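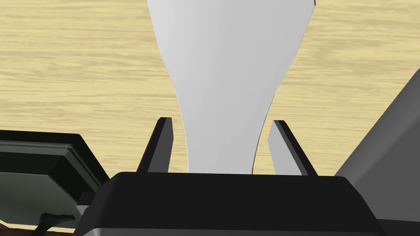

I've spent most of this month with the equipment budget open in one window and Sketora open in the other, and I'm starting to see both of them when I close my eyes. A few of you asked after the last newsletter why we're still running everything in simulation when we could just buy the two-arm setup and get going. Fair question! The short answer is that I keep finding out expensive things for free. Take the gripper and that tall white piece with the narrow waist: the fingers open wider than the waist, and there's a bit of a gap on either side. Lovely. But it's a lot wider higher up, and that's the part of the shape I hadn't given one thought to when I put "gripper, standard" on the first draft of the spreadsheet. If we ever want to pick it up by the wide bit, we're shopping for a different set of fingers, and I'd like to know that before the order goes in and not after.

So, where are we with the money? The plan I sent up to Kundside splits the equipment budget 70 percent for the robot itself and 30 percent for everything else. I got some pushback on the 30. It looks like a lot for "everything else," I know. But when I went through what we spent on the last machine at the Illcombe shop, the extras were where we went wrong every single time. We priced the machine beautifully. Then we bought a stand, then a different stand, then a mat, then a second power drop on the other wall, and all of it came out of the supplies line a bit at a time until the supplies line was gone and people were bringing in their own tape.

I don't want to do that again. My "everything else" list for the new setup has spare fingers and pads on it, cables, the stop buttons, a decent bench, fixtures, shipping, the installer's day, training, and a chunk I've labeled "stuff I forgot." Somebody suggested I call it contingency. It's the same thing, but I find I'm more careful with it when it's called stuff I forgot.

The fingers are the one item I've got proper quotes for. Güneş came back with $1541 for the set with swappable pads, and their plain set is $1421. I went back and forth on this for longer than the $120 deserves. I've put the swappable ones in the plan. Pads wear out, the jobs we've got in mind are all different shapes, and I would much sooner have somebody change a pad at the bench than box up a gripper and ship it off. Both quotes leave out freight, by the way. I've asked. If you're pricing anything from them for your own area, ask too, and ask whether the mounting plate is in there, because on our first quote it wasn't and I only noticed by reading the last page. 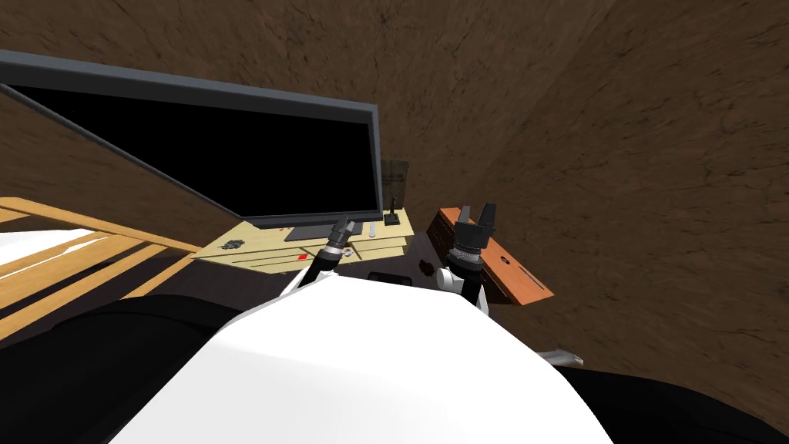
The other thing that's been eating my evenings is floor space. We've got one corner in mind, next to the old packing area, and on paper the robot fits in it very nicely. On paper everything fits. What the drawing doesn't give you is how much room the arms want once they're reaching for things, or how much room a person wants when they have to squeeze in beside it to pick up whatever got dropped. I had it down as a footprint on the floor plan — a neat little rectangle — and I've now redrawn that rectangle twice. It got bigger both times.

And then there's the desk question, which started as a side note and has turned into half the plan. I'd been picturing a clean bench, a part on the left, a part on the right, very tidy. I've stopped picturing that, partly because it isn't how any of us work and partly because the messier layout is a far better test. With a big monitor at one end, small bits and pieces spread over the top, and a wooden box off to the side sitting a little lower than the desk, I'm asking much better questions. Can the arm on that side get to the box without the robot having to move? What's the reach like past the base of the monitor? Do we want the bench and the side table at the same height, or is a step down fine? I had a matched pair of benches in the budget and I've now taken one of them out, at least until I've got an answer on the height thing. If we can use the low table we already own, that's money back in the pot.

A word on what simulation won't do for us, as I don't want anybody upstairs reading this and thinking we've got it solved. I wouldn't trust it to tell me how a pad feels on a slippery part after a few months of use. It doesn't know our floor slopes toward the drain (it does, go put a marble down). And a cable on a screen never gets run over by a cart. So I'm using it for the things I think it's good at, which are reach, clearance, what bumps into what, and which way the robot should face. For grip and wear I want a trial with real parts, and I've asked for one to be written into the purchase terms. We bring our parts, they bring a gripper, and we see how it goes before the second payment.

That's the bit I'd fight hardest for, if it comes to a fight. The payment schedule in the first proposal had nearly all of it due at delivery. I'd like it spread out so there's still a decent piece in our hands when the thing is running in our corner on our jobs. I've written that up as a one-pager and it's in the shared folder under equipment, in the subfolder with the silly name.

A few odds and ends while I've got you:

- The Sketora seats come up for renewal in April. I've budgeted for the same number we have now. If your area wants one, tell me before the plan is locked, and please don't just borrow somebody's login again.
- I need part lists. Sizes, rough weights, and the widest and narrowest spot on each thing you'd want picked up. A phone photo next to a ruler is fine. A drawing is better. "About like a soda can" is not a drawing.
- If you've got a shelf, a cart, or a side table you'd be willing to give up, let me know how tall it is. I mean it about the low table.
- The old machine stays put for now. I haven't put any trade-in money in the plan, so if we get some it's a bonus and I'll be insufferable for a week.

Timing-wise, the draft as it stands is dated September 26, 2024, and anything older in your inbox can go in the trash, especially the version with the two benches. Next step is getting the freight numbers from Güneş and a real price for the electrical work, which I'm guessing will be the one that hurts. Once those are in, I'll redo the split and see if 70 and 30 still holds up. I've got a feeling it'll drift a little toward the extras, and I'd be okay with that.

Send me your part lists, please. I've had one so far and it was mine.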